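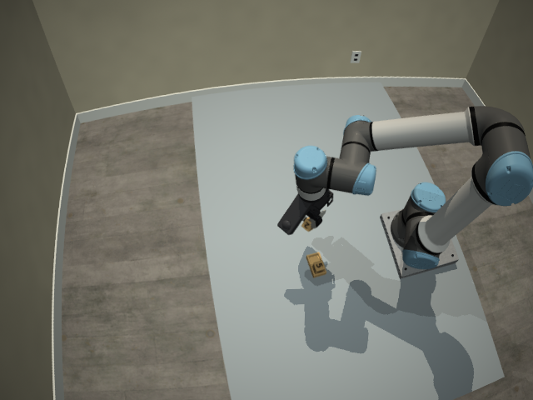
A robot arm in a computer simulation, holding one wooden block over another.

How does a robot plan a move?

Picking up a toy block and putting it on top of another one is easy for most people. You probably learned to do it before you could talk in sentences. A robot arm has to be given the skill, and it is given in the form of software. Software is the set of instructions that a computer follows. This page explains the main jobs that the software must do.

What is a simulation?

A simulation is a copy of a place or a machine that exists only inside a computer. It is similar to a computer game, but it follows the rules of the real world as closely as possible. Blocks have weight. Things fall when they are let go. Light comes from a direction, so the arm makes shadows on the mat.

Engineers at the Dostitz Learning Centre use a simulation called Welamness to test their programs. A mistake in a simulation does no harm. If the arm knocks a block across the room, the engineer presses a key and the block goes back to its place. The program can also be tried many times over. One stacking program at Dostitz was run 700 times in simulation before it was used on a real arm.

Job one: finding the block

The first part of the software is called perception. Perception means using the senses to learn what is nearby. Many robots do this with a camera. A camera picture is made of tiny coloured dots, and the computer must work out which dots belong to a block and which belong to the floor, the mat or the arm itself.

This can be difficult. The wooden blocks and the planks of the floor may look alike to a computer. A dark shadow may be mistaken for an object. The letters and numbers on toy blocks can be useful, as they help the program to tell which way round a block has been turned. A number 5 lying on its side is still a number 5, and the program has to recognise it.

Job two: planning the path

When the program knows where the blocks are, it must decide how the arm should travel. This is called planning. The plan is a list of positions, one after another, that lead from the start to the finish.

A robot arm bends at its joints, as your own arm bends at the shoulder, elbow and wrist. There are often several ways to reach the same point. Try touching the middle of a table with one finger. Now keep your finger still and move your elbow up and down. Your finger has not moved, but the rest of your arm has. The planner looks at different choices such as these and leaves out any that would make the arm hit the table, a wall or itself.

For stacking, the planner usually brings the held block to a point above the lower block first. The arm then comes down slowly. If it came in from the side, it might push the lower block away.

Job three: control

Control is the part of the software that carries out the plan. It sends a message to the motor in each joint, telling it how far and how fast to turn. It then checks whether the joint has gone where it was told to go. If there is a small error, control corrects it. This checking and correcting is called feedback, and it happens many times every second.

You use feedback too. When you pour a glass of water, you watch the level rise and stop before it reaches the top.

The gripper needs control as well. It must press firmly enough to hold the block, and it must open at the right moment to let go.

Moving to a real robot

A simulation is never a perfect copy. A real block may be slightly worn, and a real room may be darker at 4 in the afternoon than it was at noon. For this reason engineers change the simulation on purpose. They alter the light, the colours and the places where the blocks are put, so that the program learns to manage in all of them.

Words to know

Control: the part of the software that makes the joints move as planned.
Feedback: checking a result and using it to make a correction.
Gripper: the part of a robot arm that holds things.
Perception: working out what is nearby.
Planning: choosing how to move.
Simulation: a copy of something inside a computer.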